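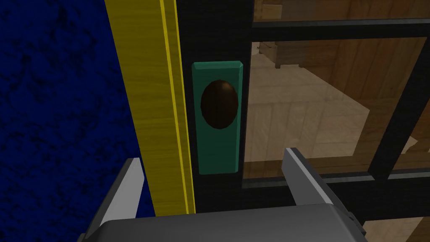
Door tasks in the Visow simulator kit: knob grasps slipping on the oval handle set. I'm opening this one as a question, though I've got a fair bit of log to go with it, and I should say up front that I'm having a great time with the kit. We moved our door-opening work over to it in March and it has replaced a pile of home-made scenes that I was very glad to delete. The trouble is limited to one family of handles, the egg-shaped knobs that stand taller than they are wide, like the dark brown one on the green back plate, with the fingers open on either side of it. The lever handles are fine. The round knobs are fine. The oval ones let go partway through the turn, and I'd love to know if it's my settings or the kit's.

Home Forum Kits Downloads My tickets

Filed under: Simulation > Doors and drawers > Grasping

Status: Solved (workaround), feature request open

SETUP

Visow door kit, standard install, no custom build. Two-finger gripper from the kit's own parts list, stock fingertips. Wrist view on, scene randomizer on (walls, frames, door color, plate color, knob shape, floor). Physics step left at the default. Controller is our own, but it only sends wrist poses and a finger width, so I don't think it can do much harm by itself.

The task is as plain as they come. Approach, close on the knob, turn, pull the door a little way open, stop. We count a run as good if the latch clears and the fingers are still on the knob at the end.

WHAT HAPPENS

The approach is good. The fingers come in wide and close evenly, and the contact readout shows both of them touching. Then the wrist starts to turn and the knob follows for the first part of the travel. Somewhere before the latch clears, one contact drops out, comes back, drops out again, and the fingers end up turning over the knob while the knob springs home. From there the pull does nothing, because the latch is still in.

Out of 50 runs on oval knobs with the randomizer on, 20 finished. Same controller on round knobs, same number of runs, and I have no failures to show you. I ran the oval set again overnight with a different seed and the result was close enough that I stopped blaming luck.

LOG, FIRST EVENING

Raised the grip force. Helped a bit at first, then the fingers started to creep toward the tip of the knob and pop off the front. Put it back.

Raised friction on the fingertips. Better numbers, but the motion looked glued on, and I don't want to train on that. Put it back.

Slowed the wrist to half speed. No change at all, which surprised me. I'd been sure this was a speed problem.

Swapped the back plate and door styles around by hand. No change, as you'd hope. Plain panel doors and glass doors behave the same way. I mention it only because an older ticket on here blamed the glass doors, and I can't reproduce that one.

LOG, SECOND EVENING

Turned on the contact overlay, and wow, that thing is useful. If you own this kit and haven't tried it, go and press the button. It draws the contact points on the knob as the wrist turns, and you can pause and step one tick at a time.

With it on, the contact points on the oval knob don't slide smoothly. They jump. They sit on one spot, then hop to a spot further round, then hop again, and each hop is where a contact drops out. On the round knob they hardly move.

So I opened the knob's collision shape. The one you see is a lovely smooth egg. The one the physics uses is a stack of flat faces, and not very many of them. Fingers with flat inner pads were closing on a pair of those faces, then rolling over the edge between one face and the next as the load went up. That explained the hops, and why extra grip force pushed the fingers forward: the faces slope toward the tip.

I felt pretty clever for a minute, and then found the same thing written in the kit notes, under a heading about meshes that I had skipped.

REPLY FROM KIT SUPPORT

Thanks for the very thorough log, and for the kind words on the overlay. You've read the situation correctly. The oval knobs ship with a coarse collision shape so that large batches stay quick. For reaching and pushing tasks it makes no difference, but for turning under load it does.

There is a finer shape in the package already. In the door settings, set the handle collision level to 2 (the default is 1) and reload the scene. You don't need to rebuild anything. Expect slower stepping while the fingers are in contact and normal speed the rest of the time.

We'd also suggest checking the wrist angle at the moment of closing. With a tall oval, closing across the narrow width leaves the long sides to carry the turn, and that is the grasp you want. If your controller picks its closing angle at random, as some do, part of your failures may come from there.

Please let us know how it goes, and we'll leave the ticket open until you do.

LOG, THIRD EVENING

Set the level to 2, reloaded, ran the same seeds. Huge difference! The contact points now slide a little and stay put, and the wrist turns the knob all the way to the stop in nearly every run. The creep toward the tip is gone at the normal grip force.

The wrist angle hint was a good one too. My controller does pick across the narrow width most of the time, but on plates that are mounted at a slight tilt it was reading the tilt of the plate and not the knob. I changed it to read the knob. Two lines.

With both changes in, the oval set finishes better than 90 percent of runs. The misses I looked at were approach errors, mostly the left finger touching the door frame on narrow stiles, and those are mine to fix.

Cost: stepping in contact is slower, as promised. A full batch takes roughly a third longer on my machine. I can live with that for door turning, and I've left the level at 1 for everything else.

REPLY FROM ANOTHER USER

Glad I found this. Same trouble here with the Gemer fingertips, which are narrower than the stock ones. Level 2 fixed the hopping for me, but I still got some creep until I brought the closing point back toward the plate. If you use narrow tips, try closing deeper on the knob before you touch the force setting. Also, does anyone know if the drawer pulls have the same levels? The cup-shaped ones feel a bit steppy to me.

REPLY FROM KIT SUPPORT

Drawer pulls have the setting too, same name, under the drawer menu. The cup pulls only gained a second level in the Kirkgate scene pack, so if you're on the base pack you won't see any change when you set it. The update is free for kit owners and sits on the downloads page.

On narrow tips, closing deeper is sound advice and we'll add it to the notes.

LOG, A FEW DAYS ON

One more finding, for anyone who turns up with the same numbers. We have a small set of real knobs on a test panel at the Moura workshop, and I wanted to see how the new sim runs compared with the real gripper. The turning part now matches well enough that I could carry over the grip force without touching it. With the coarse shape I'd been carrying over a force that was too high and then backing it off by hand on the panel, every time, and I'd put that down to the real fingertips wearing. I owe those fingertips an apology.

What doesn't match yet is the spring. The real latches push back harder near the end of the turn than the kit's do. There's a spring setting, but it's a single value, so it's the same stiffness all the way round. I've been adding a small extra load near the stop in my own code and it does the job.

FEATURE REQUESTS (moved here by support from the original post)

Make the collision level visible in the main door panel. It's two menus deep at the moment and I would have tried it on the first evening if I'd seen it.

Let the latch spring be a curve, or even just two values, one for the start of the turn and one for the end.

Print a warning when a turning task is loaded with level 1 on an oval handle. One line in the console would be plenty.

Save the contact overlay to a file along with the run. I've been stepping through by hand and taking notes -- fun, but slow.

REPLY FROM KIT SUPPORT

The first and third are in for the next release. The spring curve is on the list without a date; it touches the drawers and cabinets as well and we want to do them together. Saving the overlay is already possible from the command line with the record flag, although it's poorly documented and the file is large. We'll write that up properly.

Marking this as solved with a workaround. The default stays at 1 for now. If you see hopping contacts on any handle at level 2, please open a new ticket and attach the seed, the fingertip type and the closing width.

Last update: 10 December 2021

Back to Doors and drawers Next ticket Subscribe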